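How Households Store Squash and Pumpkins After Harvest

Student project report, Food and Household Studies
Nhàn Nghiêm, Américo Mendes and Brenda Lockwood
Supervisor: Đức Kim
2023-06-15

1. Background

Pumpkins and winter squash are picked in autumn and can keep for months in the right conditions. Most growing guides give advice for farms or large sheds. We wanted to find out what people do when they live in a flat or a small house and have no cellar.

2. Method

We sent a short questionnaire to members of the Mernis allotment group in September and had 20 replies. We then visited two households and spoke to them at more length. The questions covered where the pumpkins were kept, how they were cleaned, and how often they were checked for soft spots. Sang Đinh helped us with the wording and with sorting the replies.

3. Results

The kitchen was the most common place for storage, followed by a spare bedroom and the hall. People with an open-plan home said they had little choice, as the kitchen and living area share the same heating. Several kept their pumpkins on the floor near an outside wall, where it is cooler. Only four used a shelf with slats.

Small pumpkins were often treated as decoration first and food second. They were left out in the living area for some weeks and then cooked if they were still firm.
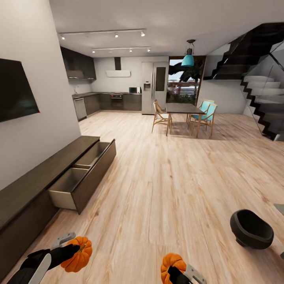
Figure 1. Small ribbed pumpkins in an open-plan kitchen and living area (computer rendering).

Handling came up more than we expected. Growers told us that a pumpkin should not be lifted by its stem, because a broken stem leaves an opening for rot. Many of those who answered did not know this. Washing was another point of difference. Some people wiped the skin with a dry cloth, others used water and did not always dry it well.

4. Problems with the survey

The group was small and all the members grow their own food, so they may know more than the average shopper. We also forgot to ask which variety each person grew. Brenda wrote to everyone again to ask, but the replies were too few to use.

5. Further work

We would like to repeat the survey with the Weldu gardening club and include a question on room temperature. The questionnaire is in Appendix A.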